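Kesent Tea Brewing Log

A table of home tea brewing records, with tasting scores, kept in one plain CSV file. Version 8.

What is in it

The file kesent_log.csv holds 744 rows. One row is one pot of tea. Each row gives the tea, the weight of leaf in grams, the volume of water in milliliters, the water temperature when poured, the steeping time in seconds, and a score for each of four qualities: bitterness, sweetness, body and aroma. There is also a free text column for notes.

A second file, teas.csv, lists the 50 teas in the log. It gives the type (green, oolong, black, white or dark), the country of origin as printed on the packet, the seller, and whether the leaf was whole or broken. The two files join on tea_id.

The log began as a paper notebook. I typed it up so I could sort it, and a few people from the Brinalano tea forum asked for a copy.

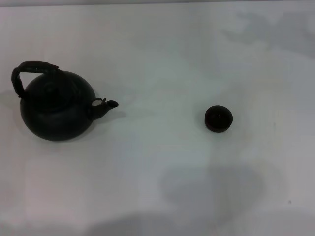
Kesent Tea Brewing Log
Written and maintained by Voltonus
Last updated 15th October

How the tea was brewed

Water came from the kitchen tap and went through a carbon filter. The filter was changed in June, and rows after that change have filter = 2. I did not test the water for hardness, so I can't say how much of any difference comes from the filter.

Temperatures were read with a probe thermometer just before pouring. They are the temperature of the water in the kettle, and the water in the pot will have been cooler, more so if the pot was not warmed first. The column prewarm says yes or no. It is blank for the oldest rows, where I didn't write it down.

Leaf was weighed on a pocket scale that reads to a tenth of a gram. Steeping time runs from the end of the pour to the start of serving.

Second and later infusions of the same leaf get their own rows. They share a session_id and are numbered in the column infusion.

Scores

All scores run from 1 to 8. A score of 1 means the quality was hardly there and 8 means it was as strong as I have met it in any tea. They are not marks for good or bad. A high bitterness score can go with a tea I liked very much, and the notes usually say so.

Every score was given by one person. I tend to score aroma lower in the evening, so the hour of brewing is included – you may want to control for it.

Known problems

The teas bought from Ó Gríofa were sold under house names, and two of them may be the same leaf in different packets. I kept them apart.

The accented letters in that name need UTF-8. Some spreadsheet programs guess wrong when the file is opened by double-clicking. Use the import menu and pick the encoding by hand.

White teas are thin on the ground here. I would not draw anything from them.

Water volume was capped at 1,000 milliliters. Larger batches of iced tea were left out, along with anything that had milk, sugar or fruit in it.

Missing values are left empty. A zero is a real zero.

Use

You may copy, change and share both files for any purpose. If you publish something from them, please name the Kesent log and give the version number. Corrections are welcome through the Brinalano forum – quote the row number and the column, and say what you think it should be.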